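4. First Start: Setting Up Your Okel Bread Proofer

Good news -- the hard part (finding counter space) is behind you! This section takes you from an assembled proofer to your first bowl of dough. Make sure you have finished Section 3 and that the drip tray is clicked into place.

1. Set the proofer on a level surface with the vents facing away from the wall.

2. Pour 160 ml of cool tap water into the tray. Stop at the lower line.

3. Plug in the cord and hold the power button until the light turns green.

4. Turn the dial to Warm Up and close the lid. Warm-up takes up to 12 minutes.

CAUTION: Never move the proofer with water in the tray. Unplug it and empty the tray first.

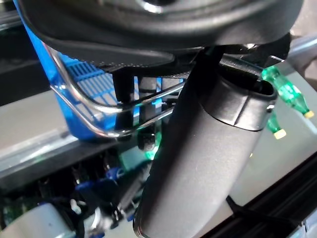 Celeste Aguiar

5. When the light stops blinking, turn the dial to Dough and put your bowl on the rack. Leave the bowl uncovered. The moist air keeps a skin from forming, and it does a lovely job of it!

6. Check the dough through the lid before you open it. Every peek lets warm air out, and the heater needs a little while to catch up.

NOTE: Sourdough is slower than dough made with packaged yeast. Go by how the dough looks and feels, and let the clock be a rough guide. A gentle poke should spring back slowly and leave a small dent.

7. When you're done, turn the dial to Off, unplug the cord, and let the tray cool before you empty it. Wipe the tray and the inside of the lid with a soft cloth.

NOTE: Got hard water? Clean the tray with white vinegar after every 2 bakes -- it keeps the heater plate free of scale. Rinse well.

For rye and other heavy doughs, see Section 5.

Revised August 17, 2023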